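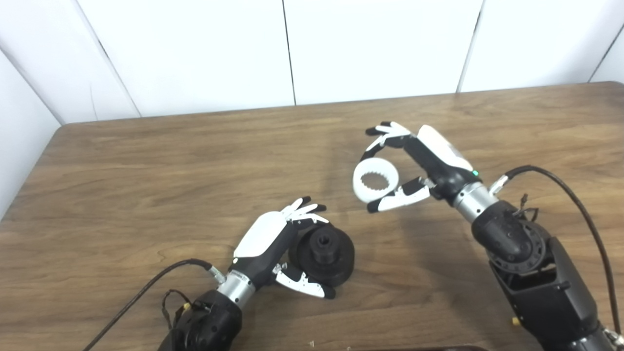 Elsie Dobson wrote her first obituary at nineteen, for a goat. The Wutstead paper ran it on page 3, under the cattle prices, and the owner's family kept the clipping on their fridge until the fridge itself passed on.

She has since written 2,235 of them, mostly for people. Her office is above the old Medve shoe store, and the stairs are steep enough that a few clients have wondered out loud if she is drumming up business.

Families arrive with adjectives. Beloved, devoted, tireless. Dobson writes them all down politely and then asks what he was like when he lost at cards. "You'd be amazed how many saints threw the deck," she says.

Her one firm rule is that hobbies have to be true. A man who owned a fishing rod did not necessarily love fishing. She once spent a whole afternoon refereeing two sisters over whether their mother "enjoyed" gardening or was simply angry at weeds. They settled on "gardened."

Tsehay Bogale, who took over the Dillelmont desk in February, trained under her and still sends drafts over for a second look. They come back shorter. Bogale's longest, for a retired choir director, went in at 2,000 words and came home at 1,236 - and that was with the director's own notes on the hymns left in.

Dobson has written hers already. It is in the top drawer, one paragraph long, and the goat gets a mention.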